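Raphaël Pruvost had a bow tie in his jacket pocket when he met me at the door, and he apologized for it before he said hello. "It's for work," he told me. "I haven't worn one since my cousin's wedding."

He is one of five people at Holtetti, the small company behind the Siten kit, and I'd been wanting to talk to him since June, when two different people I know bought one within a week of each other and then wouldn't stop talking about it. The kit is a pair of grippers you hold in your hands. You put them on, you do a job at a table, and the kit saves what your hands did in a form that a robot arm can learn from later. There's more to it than that, but that's the part that made me want to try it!

Pruvost came to this from repairing woodworking machines, which he did for seven years. He says it shows in how the kit is built. "I like things you can take apart with one key," he said. "If a joint goes stiff at four in the afternoon, I don't want to send the whole thing back to somebody. I want to open it, clean it, close it and keep going until dinner."

I asked him why anyone would hold a gripper when they could just drive the robot.

"Have you driven one?" he said. I had, badly, at a trade show. "So you know. You push a stick, you wait, the arm goes somewhere near where you wanted, you push again. Picking up a cup is a project. With these you reach over and pick up the cup. Your shoulder and your elbow already know how, and you only have to learn the last bit, the fingers."

The last bit does take some learning. My first few minutes were clumsy in a way I hadn't felt since I tried to eat soup with the wrong hand. You want to curl your own fingers around things, and of course you can't, so you end up tilting your whole wrist to get one tip under an edge. Then at some point (I didn't notice when) I stopped thinking about the wrist and started looking only at the tips. Pruvost grinned when I told him. He hears it from nearly everyone.

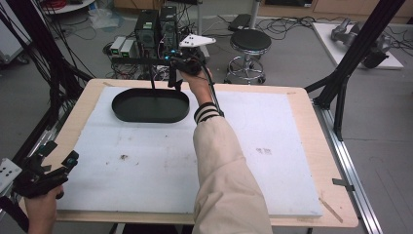
"The right hand gets there first," he went on. "The left one sulks for a day. People forget they're even holding it, and it just sits there while the right hand does everything. So when I train somebody I give them two-handed jobs early, folding, or holding something open while the other side goes in. After that they share the work."

We talked for a while about weight. The Siten grippers are light enough that I wasn't bothered in the first half hour, and I'm not a strong person. I did feel it in my forearms the next morning. Pruvost was frank about it and said he doesn't like to see anyone go past forty minutes without a break, whatever they tell him about how good they feel. The recording software shows a timer for that reason, and you can't turn it off. One customer, Pieter Jacobs, has asked him to make it optional. He has said no twice.

Jacobs runs a two-room workshop called Multden, where they train arms to sort and pack small clothing accessories, and I called him afterward to hear how the kit holds up when the maker isn't standing next to it. He was cheerful about the timer. "I still think he's wrong," he said. "But I take the breaks now, so maybe he won."

What Jacobs likes best is how quickly he can change the job. On a normal morning his crew might start with gloves, move on to belts, and be on something else by lunch. "We did 729 recordings on soft goods before we threw any out," he told me. "And then we threw out 24. With our old setup I would have been happy to keep half." He also likes that new people aren't scared of it. His newest hire, Sem Postma, had never touched any robot equipment, and was making recordings that Jacobs wanted to keep by the second afternoon.

I was curious about the soft stuff in particular. I'd assumed that the hard jobs would be the heavy or the fiddly ones, screws and so on, and Pruvost shook his head at that. A screw stays the same shape when you pick it up. Cloth doesn't, and straps are worse than cloth. A strap can lie open or closed or twisted over itself, and each of those asks for a slightly different way in. 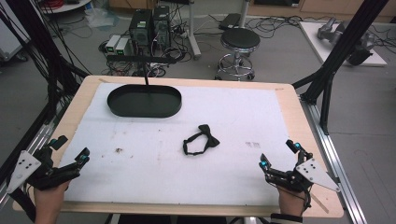 "A bow tie is a lovely thing to practice on," he said. "You've got a thick part and a thin part, and they want different treatment. Take the bow and the strap trails behind and catches on whatever you're putting it in. Take the strap and the bow swings around. I've watched people go for the middle of the bow every time for an hour, and then they try one wing, just to see, and their face changes."

He likes to have people lay the thing down a new way for each recording - turned a bit, strap open, strap bunched, closer, farther off. This is the part most beginners skip. They find one position that feels nice and put it back there every time, and then they wonder why the arm can only do that one position. Jacobs had told me almost the same thing, and he'd added that he now has one person set out the item and another do the reaching, so nobody gets to be kind to themselves. I love that idea and I've been using it at home on my own practice runs, with my teenage son as the one who sets things out. He is not kind at all.

I had complaints too, and Pruvost wrote them down. The printed guide is thin. It gets you from the carton to your first recording and then more or less wishes you luck, and the page on calibration uses one word for two different steps, which cost me most of an evening. The cables could be easier to route. I kept wanting a better place to send the one on my right arm, and ended up trying it three ways before I settled. And the software, which is very good while you're recording, is slow when you want to look back through what you've made.

"The guide is my fault," he said. "I wrote it, and I wrote it for me. Wim is redoing it." Wim Mulder handles support at Holtetti and, going by the emails I traded with him, he'll do a fine job. He answered my calibration question in four plain sentences that I've since taped inside the lid of the case.

The slow playback is being worked on as well. Pruvost wouldn't give me a date, and I didn't push.

Where he really lit up was on the fingers. I'd asked what I thought was a small question, whether the pads were the part that wore out, and he pulled his chair closer. Bare hard tips are great for boxes and terrible for satin, he said. Soft rubber grips satin well but then doesn't want to let go, so you get a little drag at the end, and the arm learns the drag too. He has tried cork, felt, two kinds of foam and a strip cut from an old mouse mat.

"You can spend a whole winter on this," he said. "Jasper thinks I already have." (Jasper Van Damme does the mechanical drawings.) "But it's the only part that touches the work. Everything behind it can be perfect, and if the pad is wrong, you drop the tie." 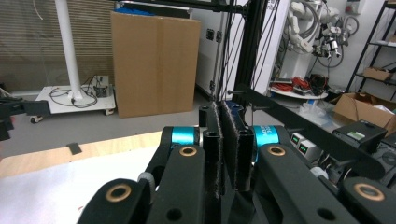
*Fuzzy black pads on the inside of both fingers, with cyan joints on either side.*

He'd like owners to try their own materials, and he told me the best suggestions so far have come from people who weren't engineers. A costume maker wrote to him about the backing she uses on shoulder straps. Someone at Hermans, a shop that repairs umbrellas, mailed him an envelope of scraps with notes on each one. He has kept all of them in a drawer and he's working his way through.

Before I left I asked who he thinks shouldn't buy the kit, and he took the question seriously. If you have one job that never changes, he said, and the parts always arrive in the same place, you probably don't need to teach anything by hand. A simple programmed arm will do it and you'll be happier. The same goes for anyone hoping to skip the boring part. You still have to sit there and do the job many, many times, and do it properly each time.

I don't mind the boring part, as it happens. I put the radio on and I get into a rhythm, and after an hour I've got a stack of recordings and a surprisingly tidy table. I'm keeping the kit through the end of the season, and the next thing I want to try is shoelaces. Pruvost groaned when I said so, then asked me to send him the first batch.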